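Visit > Open Day > Frequently Asked Questions

Saturday, January 20, 2024
By Solange Holanda

About us | Visit | Open Day | Contact

Open Day at the Bernow office: your questions

Since we announced the open day in December, we have received many messages. I collected the most frequent ones.

Where do I go when I arrive?
Please come to the Skundberg entrance, on the parking side. The Lamptey entrance has stairs only. Ring the bell marked Pidau and someone will come down for you.

How long is the visit?
Each group stays 29 minutes in the office. After that you can remain in the kitchen for coffee and ask more questions.

How many people are in one group?
We take 12 visitors at a time. At the table itself we prefer four, so the group will take turns.

What will I see?
You will see how we record examples of handling cloth. A person holds the gripper by hand, closes it on the cloth, lifts it and puts it down again. The camera on the tool records every try, and later the robot learns from these recordings.

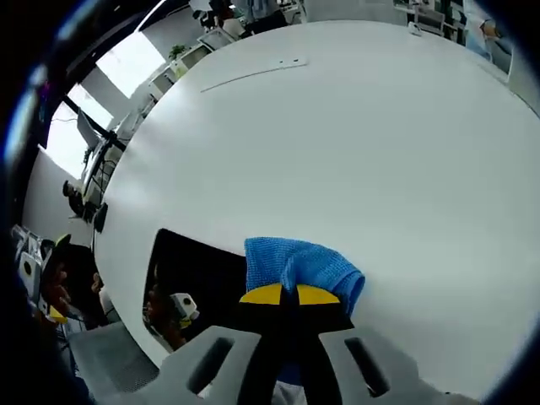 Cloth is a difficult material for a robot, as it takes a new shape each time you touch it. For this reason we repeat the same small task very often, and visitors sometimes find it slow. Please have patience with us.

Can I try it by myself?
Yes. Marlene Mendonça will show you how to hold the tool and how hard to squeeze. Please remove big rings and bracelets before.

Can children come?
Children from 12 years are welcome together with an adult.

May I take photos?
Of the table and the tools, yes. Please ask before you photograph our colleagues or their monitors.

I cannot come at my hour. What should I do?
Write to us and we will move you to another group, if there is still a place.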